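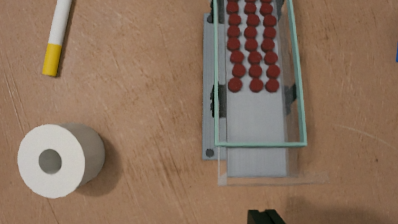 Muthoni Owino

Dec 30, 2019

Our project asked whether a simulated arm could learn to tip the discs off the tray and into the vessel without anyone writing out the steps. The long answer is in the appendix. The short answer is sometimes.

I built the tabletop in September and spent more of the term on wood grain than my supervisor, Etelka Antal, thought sensible. The scratches stayed in. We wanted the policy to cope with a table that looked used, and I had already made them.

We compared 2 training methods. One copied recorded runs I had steered by hand, wobbles included. The other copied the same runs and then practised by itself, with a reward for each disc in the vessel. Altogether we kept 207 recorded runs. Boglárka Tóth threw out the ones where I had plainly lost my nerve.
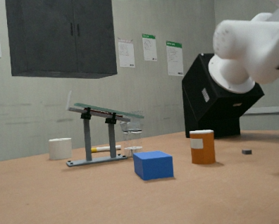 Muthoni Owino

The marker, the blue block and the orange-brown container have no part in the task. They are clutter, and we moved them between trials to see if the policy minded. The copying method minded a great deal. The practising method mostly ignored them, though its favourite trick early on was to shove the whole stand, a behaviour my reward function had apparently been asking for.

Neither method has been tried on a real arm, so I make no claims for the kitchen. The Leltora lab has offered us bench time, and I would like to fix the reward before accepting.

Last updated: Dec 30

Print this page
E-mail this page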